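Ernia two-arm laundry folder, by Drornance

Ernia folds T-shirts, tea towels and pillowcases on a flat table. Each arm ends in a two-fingered gripper. Allow some 4 minutes per shirt, and longer for dark colours. Fitted sheets, socks and anything with buttons still need a person.

Supplied with Pruno folding software and 2 spare gripper fingers. Changing from shirts to towels takes 15 minutes.
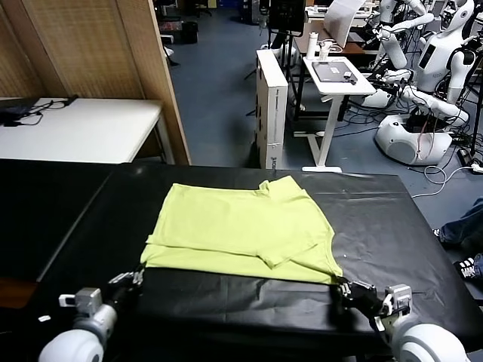

Hire is by the month, with a minimum of 7 months. Delivery and set-up are included in metro areas. For a unit that also loads the dryer, see Mathias, currently in trial and not for sale.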